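Casby Home Forum > Cleaning, Laundry and Putting Things Away > Folding
Thread: White table, dark crumbs, and a scarf that won't stay folded
573 views

tinopener_two
Evening all. I have a white table. I was warned about white tables by this very forum and bought one regardless, so please take the telling-off as read.

My question is about order of work. The table is where I fold things, being the only flat surface I own that isn't the floor. It's also where packets get opened, and the crumbs are small and dark and go for the middle of it as if invited. Do you wipe first and then fold, or fold first, move everything to one end and then wipe? I have been doing the second, on the theory that I'll only have to wipe once. Current state of play: 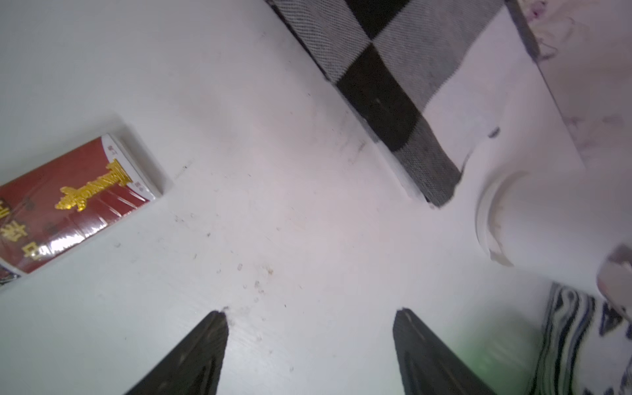 Page 3 of 4

The red packet can be ignored, it's going back in the cupboard. The checked cloth is the real worry. Anything with a bit of texture to it picks up crumbs, and then I'm folding crumbs into it, which feels like posting them to my future self.

mrs_eltlow
Wipe first. I can't believe this has reached page 3.

Cauã Falcão
Wipe first, agreed, but dry. A soft brush or a dry cloth, sweep it all into your hand, and only then go over it damp. Start damp and you make a sort of paste and push it about. I had a white worktop for years and most of what I thought were stains were just crumbs I'd wiped badly.

gusset
Disagree with both of you. Fold first, on the bed. The table is for eating at.

tinopener_two
The bed is in another room and up a ladder, gusset. We've been over this on page 1.

gusset
Then fold in the room with the ladder in it.

mrs_eltlow
Can we get on to the scarf? The title promised a scarf.

tinopener_two
Right, the scarf. It's a knitted one, black and white, with smiley faces on one part and checks on the other. The faces are white with black circles, or rather black circles on white, I always say it backwards. I am very fond of it. It's also bulky, and every way I've tried of folding it ends with something the shape of a badly wrapped brick.

Lengthways in half, then in half again, then end to end was what my mother did with scarves, and she had drawers that closed. Mine makes a bundle with a fat side and a thin side. Tonight I gave up on getting the corners to meet and just went for something rectangular-ish.

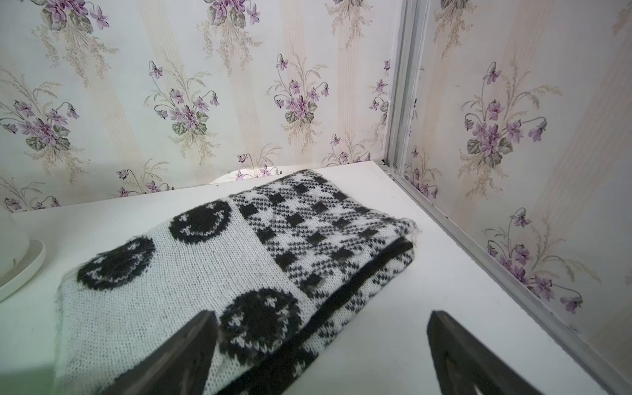 It'll hold like that until I pick it up, at which point one end will go its own way. I've wondered about rolling it instead. Torum do a drawer divider that would take a roll, but I'd have to measure the drawer, and the drawer is full of other scarves.

Cauã Falcão
Don't roll fluffy knits tightly, they come out with a memory. Fold loosely in thirds, lay it flat, leave it alone. And don't hang it. I hung a heavy one on a hook all winter and by spring it would have done for two people.

woolly_thinking
Thirds is right. I'd add: put the fuzzy side inward if there is one. Fuzz on the outside collects everything, including, in this case, your crumbs. The loose fibres at the ends you can leave be. People will tell you to snip them. Don't snip them.

mrs_eltlow
I snip mine.

woolly_thinking
And how are your scarves?

mrs_eltlow
Shorter, I'll grant you.

gusset
Fuzzy side inward means you can't see the faces. What is the point of owning a scarf with faces on it and then storing it so they all look at each other in the dark?

tinopener_two
I hate to say it but gusset has found the one argument that works on me. Faces outward. I'll live with the fuzz.

On to storage, then, as the drawer is plainly not happening. I've got a plastic basket, green, and I mean properly green, the sort of green you could land aircraft by. It was bought for something else and never went. The idea is that the scarf lives in there with the lid off, because there isn't a lid, and I stop pretending about the drawer.

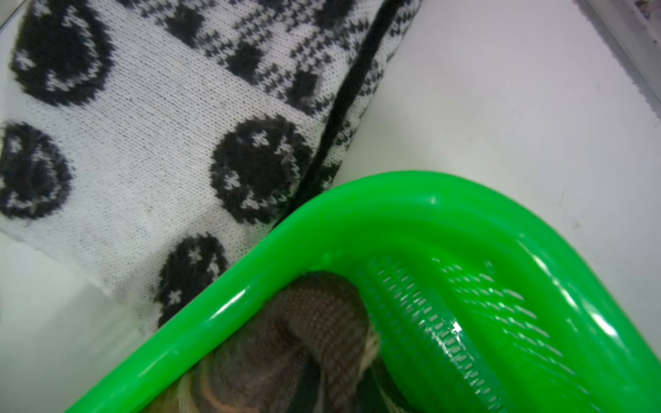

My only doubt is whether a smooth basket is kinder to knitting than a wicker one. I had wicker before (a Milošević, second-hand, lovely thing) and it caught on every jumper I put near it. The rim on the green one is thick and rounded, so I can't see what there'd be to snag on.

Cauã Falcão
Plastic is fine. Wicker is for bread. Put a bit of cotton in the bottom if you're fussy, an old pillowcase will do, and don't pile anything heavy on top.

woolly_thinking
Seconded, though give the basket a wipe out first. Dry, then damp, as per page 3.

gusset
This is page 3.

mrs_eltlow
Has anyone noticed they still haven't said whether they've wiped the table?

tinopener_two
I've moved everything to one end.

mrs_eltlow
That is not what I asked.

tinopener_two
Brush is out. Will report back on page 4.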